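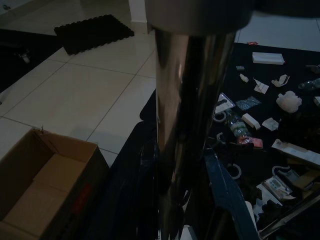 Section 4: Your first pot on the Wisex tea urn

Okay, you've unpacked it, you've found it a level spot, and now you want tea. Me too! I wrote these steps after serving afternoon tea at our place in Onville all through February, so they're in the order I do them myself.

1. Rinse the tank twice with cold water and drain it through the tap. The first rinse may smell a bit like a new kettle. The second shouldn't.

2. Fill to the lower line. Don't go past the upper line, ever (I did, and the tablecloth paid for it).

3. Put the lid on and turn it until it clicks.

4. Plug in, press Heat, and go butter your scones. A full tank takes 20 minutes.

5. When the light turns green, warm your teapot with a splash from the tap, then tip that out.

6. Add loose tea and fill the pot. I use the Kalniņš black blend, 11 grams to a big pot, and steep it for four minutes.

CAUTION: The tank gets very hot and stays hot long after you switch off. Keep the cord away from the edge of the table, and don't lift the urn with water in it.

Note: For green tea, press Hold and set it to 58. It's lower than most people go, but I love how sweet the Grolatdale leaves come out!

7. Finished for the day? Unplug, let it cool completely, then drain and leave the lid off overnight.

If the green light blinks, you're low on water. Unplug, wait for it to cool, and start again from step 2. Descaling is in Section 6.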